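Powder coat vs. sprayed enamel on insulated bottles - scuff removal

Jerberg Housewares Forum > Drinkware > Care and repair

tolliver_m
I have a cream insulated bottle, unmarked, bought secondhand with a box of picnic things. The finish has picked up dark specks and gray scuff lines over a few years of use. I want to clean it up without taking the color off. Dish soap and a sponge did nothing. Before I go to anything abrasive I would like to know which marks are transfer (something else's material sitting on the coating) and which are damage to the coating itself. Capacity is 820 ml if that matters.

kettleblack
Capacity doesn't matter. Finish does. Is it smooth or does it have a fine texture like orange peel? Powder coat usually has some texture. Sprayed enamel usually doesn't.

tolliver_m
Smooth, slightly matte. I can't feel any texture with a fingernail.

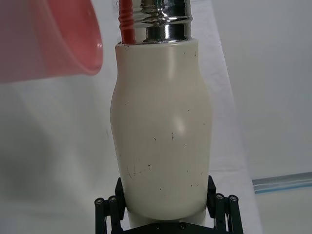
Photo: tolliver_m, full size in my album

The thin gray lines low on the left are the ones I care about most. The short vertical scratch near the middle I assume is permanent. There are also small dots up by the shoulder and along the right edge.

Arnar Eyvindsson
Gray curved lines like those are nearly always metal transfer. The bottle rubs against a zipper, a key ring or the bars of a dish rack, and the softer metal leaves a streak. The coating under it is usually intact.

Test: put a drop of white vinegar on a cotton swab and hold it on one line for a minute, then wipe. If gray comes off on the swab, it is transfer. If nothing moves, try a melamine sponge, damp, with no pressure, on a spot the size of a coin. Stop if you see cream on the sponge.

The dark scratch is a different matter. Dark normally means the top coat is gone and you are looking at primer or at dirt packed into the groove. Clean it with a soft toothbrush and look again in daylight.

kettleblack
I disagree on melamine. It is an abrasive, and on a matte finish it will leave a shiny patch. You will trade a gray line for a glossy oval that shows from across the room. Use a baking soda paste and a fingertip.

Arnar Eyvindsson
Baking soda is also an abrasive. It is softer, I grant that, but people rub it three times as long. I have done the melamine test on 11 bottles and had visible gloss on two, both dark green. Pale colors hide it.

kettleblack
Two out of 11 is not a rate I would recommend to someone who said he doesn't want to damage the finish.

ossie_rr
Off to one side, but what is the red ribbed piece coming out by the neck? Straw or strap? I'm looking for one that fits a threaded steel neck.

tolliver_m
It came in the same box and I have not found a lid to go with it. I'd rather keep this thread on the coating, but if you start one about lids I'll measure the neck for you.

ossie_rr
Done, see thread 2853. Outside diameter over the threads, please, and the pitch if you have a gauge.

halfpint_dora
Mathebula sells a citric acid powder for descaling that I use on the outside of mine. One teaspoon in a cup of warm water, cloth over the marks for five minutes. It took off most of the gray and did nothing to the paint. Rinse well around the neck or you get a chalky ring where the sleeve meets the steel.

kettleblack
Acid on the gray lines is reasonable. Keep it off the rim. If the coating has a chip there, liquid gets under the edge and it will start to lift.

tolliver_m
Results so far. Vinegar on one line: swab came away gray, line is paler but still there. Repeated with citric acid as halfpint_dora described, on the whole lower left area. Most of the curved streaks are gone. Several dots did not change.

The scratch: after brushing it is thinner and lighter, so part of it was dirt. What is left catches a fingernail.

I have not used melamine.

Arnar Eyvindsson
Then the lines were transfer. The dots that stayed are probably small chips. For those and the scratch you can use appliance touch-up paint. Wisgate makes a cream in a bottle with a brush in the cap, their color number is 3361. Apply with the end of a toothpick, two thin coats, a day between them. Keep it well away from the rim and anywhere you drink from.

kettleblack
Appliance paint dries glossy. On a matte bottle every dot will show when the light hits it. I would leave the dots alone.

Arnar Eyvindsson
You can knock the gloss back with 2000 grit once it has cured. But on dots that small, leaving them is fine too.

halfpint_dora
Does the Wisgate paint survive hand washing? The Bosasico one I tried softened after a month and came off on the towel.

Arnar Eyvindsson
Mine has held since May with hand washing only. No dishwasher.

tolliver_m
I'll do the scratch and leave the dots. Neck measurements are going in the other thread tonight.

Contact the moderators | Copyright Jerberg Housewares Forum | Back to top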